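Perguntas frequentes -- regras de bancada para tarefas de manipulação

Início > Laboratório > Boas práticas > Perguntas frequentes

Última revisão: setembro

Escrevi esta página porque respondo às mesmas coisas quase todas as semanas, e no chat as respostas perdem-se. Vale para toda a gente que trabalha com as tarefas Brurnlow, seja no simulador ou na bancada de Eludmont. Se a tua dúvida não estiver aqui, manda-me mensagem -- eu gosto destas conversas, a sério!

A quem se aplicam estas regras?

A quem desenha cenas, a quem corre episódios e a quem revê os resultados. Se só vens assistir a uma sessão, basta leres a parte da paragem de emergência, mais abaixo. Os colegas de Fultville têm um regulamento próprio para as células industriais, e quando trabalhas lá é esse que manda, mesmo nos pontos em que o nosso é mais apertado.

Porque é que o simulador também tem regras? Ali ninguém se magoa.

Ouço esta pelo menos uma vez por mês, e percebo a tentação. Mas os hábitos passam de um lado para o outro muito mais depressa do que pensamos! Quem se acostuma a mandar a garra a toda a velocidade contra uma parede virtual acaba por fazer o mesmo com a verdadeira (eu fiz, no meu primeiro ano, e ainda hoje há uma marca na bancada). Além disso, as nossas cenas simuladas servem de ensaio para as físicas, e uma cena mal montada estraga a comparação toda.

O que tem de ficar escrito antes de correr uma tarefa?

A ficha da cena. Sem ficha não há episódio, nem "só para experimentar". Nela vão:

a superfície de trabalho e o tabuleiro usado;
cada tipo de objeto, com a cor e a quantidade;
a zona onde os objetos começam e a zona onde devem acabar;
o que conta como sucesso e o que conta como contacto indevido;
a versão do simulador ou, na bancada, o nome de quem está ao comando.

Usa palavras que outra pessoa consiga verificar de olhos na cena. "Copos cinzentos" serve, "os copos do costume" não serve.

Os objetos podem tocar uns nos outros no início?

Podem, desde que a ficha o diga. Os grupos apertados são dos casos mais úteis que temos, e também dos que dão mais discussão na revisão. No tabuleiro redondo com divisória, por exemplo, cinco dos seis copos ficam muito juntos entre a divisória e a parede curva, e há um cinzento à parte, perto do rebordo mais afastado. Numa cena assim eu quero ler na ficha que copo se tenta primeiro. Se a resposta for "qualquer um", escreve "qualquer um". Não me importo nada, desde que esteja lá. 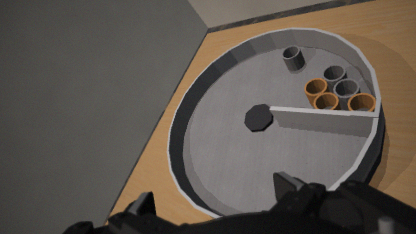
Posso pegar num copo por dentro?

Depende da ficha, outra vez (já estás a ver o padrão). Por omissão, a pega é pelo exterior. Se queres uma pega com um dedo dentro e outro fora da parede do copo, declara-a antes e regista-a como variante. Misturar as duas no mesmo lote sem avisar foi o que nos obrigou a deitar fora 106 episódios, e ainda me dói falar disso.

E se a garra tocar no tabuleiro?

Distinguimos dois casos. Um encosto leve ao rebordo ou à divisória, sem deslocar o tabuleiro, anota-se e o episódio continua. Se o tabuleiro se mexer, o episódio acaba ali, mesmo que a peça tenha chegado ao sítio certo. Sim, já sei que é frustrante quando faltava só largar o objeto. Na bancada, depois de um contacto destes, olha para os dedos da garra antes de recomeçar.

Qual é a velocidade máxima?

Na bancada, a que está na folha afixada ao lado do armário de comando. Não a repito aqui de propósito -- a folha muda e esta página nem sempre acompanha. No simulador usa os mesmos limites. Se precisares de acelerar o relógio da simulação, tudo bem, mas os limites do movimento ficam como estão.

Quantas tentativas posso fazer por objeto?

3. À terceira pega falhada marcas o episódio como insucesso e repões a cena. Houve quem me pedisse 9, e eu disse que não, porque a partir de certa altura estamos a medir a paciência do operador.

Quem pode estar dentro da zona do braço?

Com o braço energizado, ninguém. Para repor objetos à mão, primeiro paras, depois confirmas no painel que parou, e só então entras. Quando trabalham 2 pessoas na mesma sessão, quem entra é quem dá a ordem de rearranque, já cá fora e em voz alta. Parece teatro, eu sei, mas peço-te que o faças sempre.

Quando devo carregar na paragem de emergência?

Quando te apetecer. A sério! Não há relatório para justificar uma paragem a mais, e eu nunca ralhei com quem carregou cedo demais. Depois de uma paragem, não rearmes sozinho se não souberes o que a causou. Chama quem estiver de turno.

O conversor Samarakoon muda alguma coisa nas fichas?

Só o formato. Lê as fichas antigas e preenche os campos novos, mas deixa em branco o critério de contacto indevido, que tens de completar à mão. Ainda apanho fichas convertidas com esse campo vazio, e voltam para trás todas.

Posso alterar uma cena que já foi aprovada?

Podes fazer uma cópia com outro nome e alterar a cópia. A aprovada fica quieta. Mudar a cor de um objeto ou afastá-lo um bocadinho também conta como alteração, mesmo que te pareça que não tem importância nenhuma.

Encontrei um erro numa regra. E agora?

Escreve-me e diz qual é a regra, o que aconteceu e o que farias tu. Revejo os pedidos à segunda-feira de manhã. Enquanto não houver resposta vale a regra antiga, exceto se o problema for de segurança: aí paras o trabalho e avisas logo o turno.

Voltar a Boas práticas | Modelo de ficha da cena | Contactos do turno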